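Mixed bins: what goes in, what comes out
Speaker notes, Girnen storage day, Friday afternoon slot

Slide 1 – Title
Wait for the doors to close. Say where the handout is (back table, left side). Questions at the end, except on terms.

Slide 2 – Scope
This talk covers open-top metal bins holding unrelated items. Shelving, drawers and bagged small parts are in the morning session and I will refer people back to it. By "mixed" I mean that no two neighboring items can be assumed to share a shape, a weight or a surface.

Slide 3 – The Drillholm store
Background for the figures. Drillholm kept returned shop goods in 60 bins on two aisles. Each bin had a card on the front wall. The cards were filled in when the bin was loaded and seldom after that. Audit covered 500 items over the summer. Result: 70 percent were in the bin named on their card. Pause here. People usually ask whether that is good. For sealed cartons it would be poor. For loose returns I have seen worse.

Slide 4 – Where the rest went
Read the table from the bottom row up. Most misplaced items were one bin to the left or right of the correct one. Hand goods were the largest group: gloves, straps, cloths, sleeves. Rigid items were misplaced less often, and when they were, they were easy to spot.

Slide 5 – Soft goods
Main technical point of the talk. A glove has no fixed outline. Fingers fold under the palm, the cuff collapses, and the item takes the form of whatever lies beneath it. Consequences:
Size on the card does not match size in the bin.
A pair separates unless it is clipped at the cuff.
Dark colors are hard to read against a scuffed floor or a shaded wall.
Stasell trial used cuff clips on every pair. Separation dropped to 2 pairs for the whole run. Clips add handling time at loading – have the timing sheet ready, someone will want it.

Slide 6 – Bin walls
Keep this short. High walls stop spillover between bins. They also hide the near corner from anyone standing at the front. Sloped walls bring small items back toward the floor of the bin, where they collect under larger ones. Bright metal gives glare under strip lights. Matte liners help, but they have to be washed, and the Forsyth ones curled at the edges by September.

Slide 7 – Loading order
Heavy and rigid first. Flat items against the walls. Soft goods last, laid open, cuffs all one way. Do not press down to make room – start another bin. If the audience looks unconvinced, go back to slide 4.

Slide 8 – Closing slide
Leave up during questions. Point out the work glove, dark maroon-brown with olive-green patches on the fingers, then take the first hand.
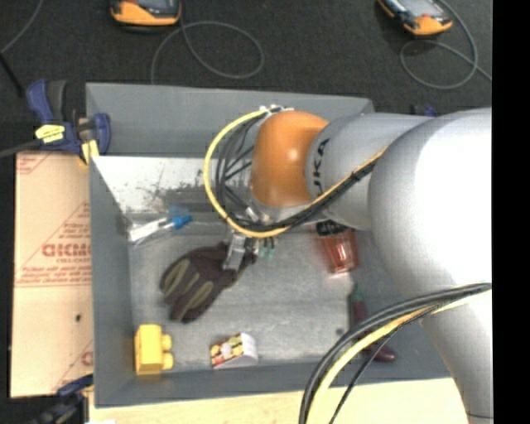

Mertens asked whether clipping at the cuff still makes sense when gloves are issued singly, as replacements for one lost hand, and suggested a separate bin for lefts and another for rights.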